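Last updated: March
By the Pilura Science Desk

How Does a Robot Pick Up a Computer Chip?

Try this at your desk. Put a coin flat on the table and pick it up with your pointer finger and thumb. Easy! Now put on thick winter gloves and do it again. Not so easy anymore, right? The coin slides, it flips, it shoots across the table. You might need ten tries.

A robot has that glove problem every single day. Its fingers are hard, and most of them can't feel a thing. So the people who build robots spend a lot of time on one question: what kind of hand should this robot have?

Engineers call a robot's hand a gripper. At the Naltmont workshop, the team wanted to find out which gripper is best at a really tricky job, putting a processor into a desktop computer. The processor is the chip that does most of a computer's thinking. It's a flat little square, and it fits into another square on the computer's main board called a socket. Many sockets are full of tiny metal pins, thinner than hairs! Drop the chip on them crookedly and they can bend.

The team tried out 2 grippers. The first one, nicknamed Villanueva, is a suction cup. It works like a straw when you suck on it and a piece of paper sticks to the end. The second one, nicknamed Irnden, has long black fingers that pinch.

The pinching gripper at work, with a camera down near its fingers:

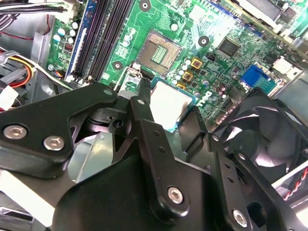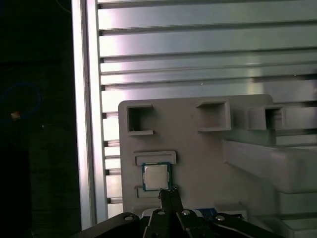
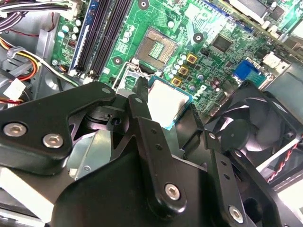

Each gripper got 50 turns. A turn counted as a win only if the chip ended up flat in the socket with no pins touched on the way.

The suction cup was super quick at picking up. It just came straight down, went "fup," and off it flew with the chip. But a chip on a suction cup can turn a tiny bit, like a plate spinning on your fingertip, and then its corners don't line up with the corners of the socket. That happened on 12 of its turns.

The pinching gripper was slower. It had to get its fingers on both sides of the chip and squeeze just enough. If it squeezes too little, the chip slips. If it squeezes too much, the chip can pop out like a watermelon seed! Once it had a good hold, though, the chip stayed put, and the robot could tip it a little to get it past other parts of the computer.

And what about the camera? A camera near the fingers gets to go everywhere the hand goes, so it sees the chip up close the whole time. The trouble is that the fingers can block part of the view. (Hold your hand in front of your nose and try to see what's behind it.) The team also tried a camera up on a tall stand. It could see the whole computer, but the chip looked teeny. Their favorite setup used both.

Want to be a robot tester? Get a pair of kitchen tongs, a pair of tweezers and a drinking straw. Cut a small square out of cardboard and draw a square the same size on paper. Now move the cardboard onto the drawing 20 times with each tool and write down how often it lands inside the lines. Then try it with one eye closed!

We use cookies to remember your reading level. Ask a grown-up before you change these settings.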